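Small round white table keeps getting marks and clutter - what do you all do?

41 comments Shared 300 times

We have a round white table in the break area at work and it has turned into the place where everybody leaves everything. Cups, tissues, half-drunk water, leaflets. By the afternoon there are rings and grey smudges all over it, and I've been going at it with kitchen spray, which leaves it streaky. Is there a kinder way to clean it, and has anyone managed to keep one clear for longer than an hour? Thanks ever so much in advance!
Jin-sol Sung

2 answers

Magic sponge. Works on ours. Don't press too hard or it goes dull.
Debashish Munshi
12 people found this helpful

Oh, I do feel for you, we have gone round and round with this at the Sarnden hall (forgive the pun). I'd leave the spray in the cupboard. A bowl of warm water with a tiny drop of washing-up liquid, a soft cloth wrung out well, then a dry tea towel straight after - it's the drying that gets rid of the streaks. For old tea rings I make a paste of bicarb and water, leave it on while I put the chairs straight, and wipe it off gently. Try it on the underside first if you don't know what the top is made of.

As for the clutter, I put a little bin within arm's reach and it did more good than any of my notices. Paper cups are the worst, they go over so easily and roll about.
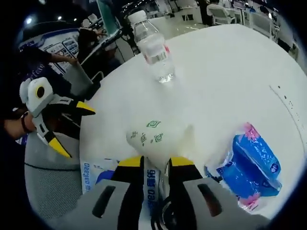 Evdokia Spanos
Hall bookings and Helpful Neighbour, 409 answers

A paper cup on its side, a water bottle, a packet of tissues by the edge - you'll know the sort of thing! I take the bottles first, then the cups, then any papers, and only then get the cloth out. Do lift the papers up and wipe under them too, a damp leaflet can leave its ink behind and that's a devil to shift.
27 people found this helpful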